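Fletside Tasting Notes -- README

Beer reviews pulled from the Fletside newsletter, typed up by Tania Roy and scored again by Dace Tamošiūnaitė. There are 63 beers, mostly sours and smoked lagers. Scores run to 100, though I doubt anyone can taste the gap between an 88 and an 89.

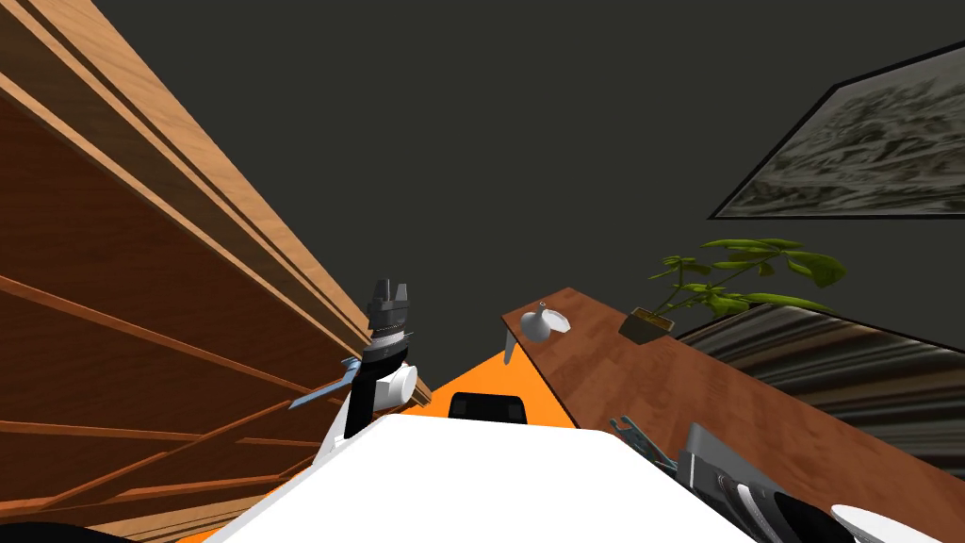
Issue 16

Columns: brewery, beer, style, score, notes. Brewery names are as printed, so Alden shows up under 4 spellings. I left them alone.

Known problems

The tastings weren't blind. Every Peng gose scores high, and the tasters knew what they were drinking -- draw your own conclusions. "Funky" gets used for both praise and complaint.

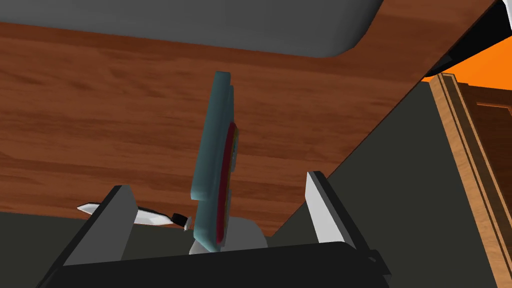
Wood grain, reddish brown.

Dace's second scores came from the written notes. She did not retaste anything, so please don't cite them as agreement between tasters.

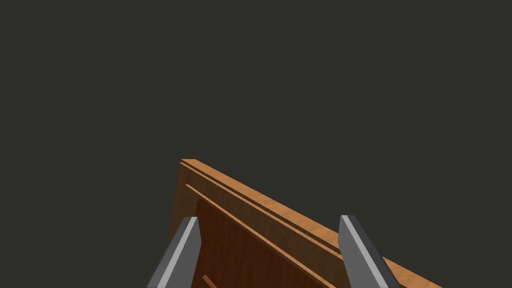 The Skilgate rows are worse. Half have no style listed, and one smoked lager has a score with no notes at all. Drop them if you plan to average anything.

Corrections go to Tania. She reads mail on Friday.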